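Relatório de projeto: as máquinas já sabem arrumar a mesa?
Unidade curricular de Projeto em Automação, segundo semestre
Grupo 5: Radka Janevski, Ilir Dumitrescu, Stojan Halilović
Orientação: Zorica Nikolaidis

1. Introdução

O título que propusemos em maio era "Autonomia doméstica generalizada: perspetivas e desafios". A orientadora leu-o em voz alta, devagar, e perguntou se algum de nós já tinha visto um robô fechar uma caixa. Ficou "As máquinas já sabem arrumar a mesa?", com a recomendação de não passarmos da mesa.

O trabalho tem duas partes. Na primeira, acompanhámos demonstrações humanas de tarefas simples com caixas, feitas com garras de mão, daquelas que registam o movimento para depois se treinar um modelo. Na segunda, pusemos um braço do laboratório, a que toda a gente chama Ada, a tentar fechar a mesma caixa. As duas partes não correram igualmente bem, e o leitor pode adivinhar qual delas ocupa menos páginas.

2. Porquê uma caixa

Queríamos uma tarefa que qualquer pessoa reconhecesse como chata. Dobrar roupa foi excluído logo na primeira reunião: o Ilir argumentou que, se nós próprios não o sabemos fazer, não teríamos critério de sucesso. Lavar loiça implicava água perto de eletrónica emprestada. Sobrou abrir, fechar e arrumar uma caixa, coisa que aparece em casa, na loja e no armazém, e que ninguém põe no currículo.

Uma caixa de tampa articulada é também menos inocente do que parece. A tampa não está onde estava há um segundo, a dobra resiste, e a caixa inteira foge se se empurrar sem a segurar do outro lado. Uma pessoa resolve isto com a segunda mão, sem dar por isso. O modelo precisa que alguém lhe mostre, muitas vezes e de preferência sem suspirar.

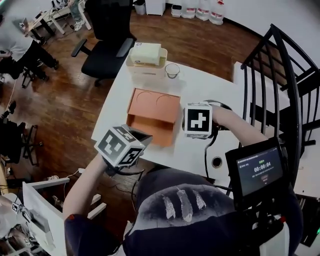 Figura 1. Uma garra em cada mão, com a caixa laranja no meio da mesa.

Os cubos com padrões a preto e branco no topo das garras são os marcadores que usamos para recuperar a posição de cada uma. Quando o cubo roda e deixa de mostrar uma face legível, perde-se a pose. O Stojan passou a primeira semana convencido de que havia um erro no código. O erro era o pulso dele, que rodava demais.

3. Procedimento

Cada demonstração começa com a caixa sobre a mesa e os outros objetos deixados onde estão. Não limpámos a cena. Discutimos isto bastante: uma mesa nua facilita a vida ao modelo, mas as cozinhas que conhecemos não têm mesas nuas, têm lenços de papel, copos e correio de há duas semanas. Optámos pelo realismo, decisão de que a Radka se orgulha e de que o Ilir, que fez a segmentação, ainda se queixa.

Recolhemos 51 demonstrações. Destas, 41 serviram para treino. As restantes foram rejeitadas por perda de marcadores ou por o operador ter feito outra coisa que não a tarefa, categoria em que incluímos uma demonstração impecável de como coçar o nariz com uma garra.

As regras para o operador acabaram por ser poucas:

Aproximar as garras devagar e com as faces dos marcadores viradas para cima.
Não segurar a caixa com o cotovelo.
Se a tampa escapar, continuar. Uma recuperação também ensina.
Não falar com a caixa. (Não afeta os dados. Afeta os colegas.)

A terceira regra foi sugerida por Vasilis Vasić, que trabalhou na Pavlović numa linha de embalagem e nos avisou, com alguma satisfação, de que as demonstrações perfeitas produzem robôs que só funcionam em dias perfeitos.

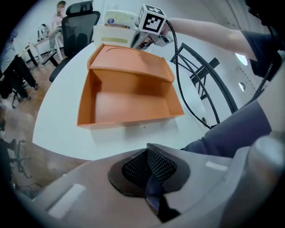 Havia ainda o problema do ritmo. Uma pessoa habituada ao gesto fecha uma caixa tão depressa que o registo mal apanha as fases intermédias. Pedimos então aos operadores que abrandassem, e eles passaram a mover-se como quem desarma uma bomba. Ao fim de uma tarde encontra-se um meio-termo, normalmente quando o cansaço vence a teatralidade.

A outra dificuldade é a força. A garra regista bem para onde vai e mal quanto aperta. Uma mão sabe que o cartão está a ceder antes de ele ceder; os nossos dados só sabem depois. Voltaremos a isto na secção dos resultados, porque foi aí que o cartão cedeu.

4. O que se aprende a ver pessoas trabalhar

Antes de treinar o que quer que fosse, revimos as gravações todas e anotámos o que cada mão fazia. Esperávamos uma sequência arrumada: agarrar, levantar, baixar, soltar. Encontrámos uma quantidade de gestos sem nome. Toques para alinhar, empurrões mínimos para confirmar que a caixa está assente, uma garra parada à espera da outra. O Stojan propôs chamar-lhes "movimentos de cortesia" e a expressão ficou nas folhas de anotação, com grande desgosto da orientadora.

Estes movimentos não constam de nenhuma descrição da tarefa. Se alguém nos pedisse instruções para fechar uma caixa, escreveríamos uma linha. Mesmo assim, quando os cortámos das demonstrações para poupar tempo de treino, o comportamento do braço piorou de forma visível a olho nu e audível no corredor. 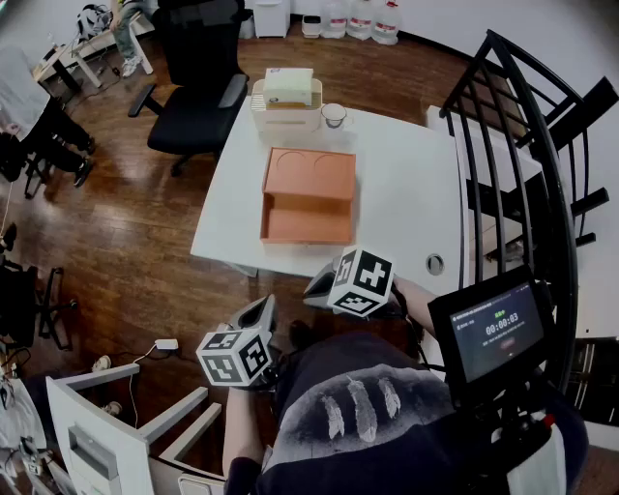 Figura 2. O tabuleiro aberto, com a divisória entre os dois compartimentos e os recessos circulares no de cima.

A divisória merece um parágrafo, já que nos custou vários dias. Para uma pessoa é um pormenor. Para o nosso primeiro modelo, era um bordo como os outros, e portanto um sítio perfeitamente razoável onde tentar agarrar a tampa. A Ada descia com grande confiança sobre o meio da caixa, beliscava a divisória e puxava. Temos de reconhecer que o fazia de forma muito consistente.

Corrigimos em parte o problema acrescentando demonstrações com a caixa em orientações diferentes. Em parte, porque a Ada passou a hesitar entre os dois bordos, o que no gráfico de trajetória parece reflexão e na prática é uma garra a tremer.

5. Resultados

Correram-se duas séries de ensaios com o braço: uma com a caixa na posição central, a outra com a caixa deslocada e rodada. Na primeira, a Ada fechou a tampa em 8 ensaios, mais do que esperávamos e menos do que tínhamos dito à orientadora. Na segunda fechou-a em 5, contando um em que a tampa caiu sozinha depois de a garra desistir. Debatemos se era honesto contá-lo. Contámo-lo e escrevemos esta frase.

As falhas foram de três tipos. O mais frequente foi agarrar o sítio errado. Depois vinha empurrar a caixa pela mesa fora, dado que o braço é só um e a segunda mão, a tal que ninguém nota, não existia. O mais raro foi apertar demais, responsável pela morte da caixa original numa sexta-feira à tarde. Foi substituída.

Comparámos também tempos com os de uma pessoa. Retirámos o gráfico a pedido da orientadora, que achou a escala vertical cruel.

6. Loja e armazém

Parte do enunciado pedia que avaliássemos a aplicação fora de casa. Visitámos a Suladbridge, onde se embalam encomendas, e mostrámos um vídeo da Ada à equipa do turno da manhã. Viram-no com simpatia. Uma das embaladoras perguntou se estava em câmara lenta. Não estava.

A conversa foi, mesmo assim, a parte mais útil do semestre. O que lhes pesa é a caixa que chega amolgada, a etiqueta torta e o artigo que não cabe por um dedo. Fechar tampas já tem solução há décadas, com máquinas que não aprendem nada e funcionam sempre, desde que as caixas sejam iguais. O terreno que sobra para um robô como o nosso é o das caixas desiguais, precisamente aquele em que ele se atrapalha.

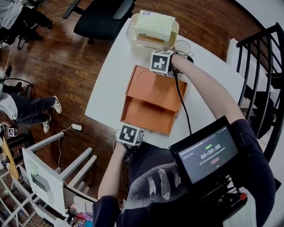 7. Conclusões e trabalho futuro

À pergunta do título respondemos: a mesa, não; a caixa, às vezes, se estiver no meio. Para a casa toda, mantemos a recomendação de um pano e de boa vontade.

Para o próximo semestre propomos repetir os ensaios com dois braços, o que resolveria as fugas da caixa, e incluir uma medida de força nas garras. O pedido do segundo braço já foi entregue. O software de anotação, Cleltness, precisa também de uma versão que não feche sem gravar; o Ilir perdeu assim uma manhã inteira de etiquetas e pediu que isso constasse do relatório.

Agradecemos a Zorica Nikolaidis a paciência e a Vasilis Vasić os avisos, que ignorámos pela ordem em que nos foram dados. As folhas de anotação estão na pasta do grupo, incluindo a coluna dos movimentos de cortesia.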